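Miruteck gripper kit, second look
Last updated: May

Miruteck says the soft-finger gripper will stack toy blocks all day. I gave it 200 picks and kept a tally. It dropped 40, which I could live with. What bothers me is the fault that came up four times: the fingers stay shut after the release command, and the arm drives off with the block still in them.

The blocks are plain wood, one with a glossy ox sticker on its face, and the fingers close over both sides of the sticker. 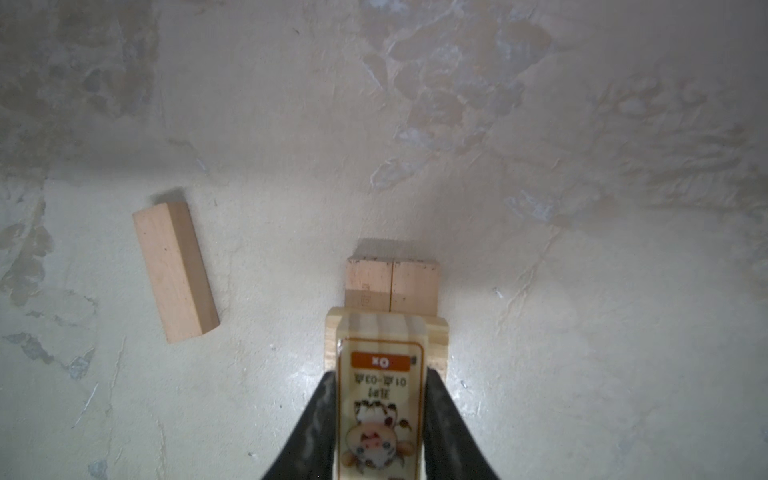 The stuck release

Support (a patient Na-rae Kwon) blamed shiny surfaces. I doubt it, as two of the four were bare wood. Error 2080 shows in the log each time, and the manual doesn't list it. The stop button did work, though you have to reach past the arm to press it.

I wouldn't let a child near this until there's a firmware fix. Mine is going back.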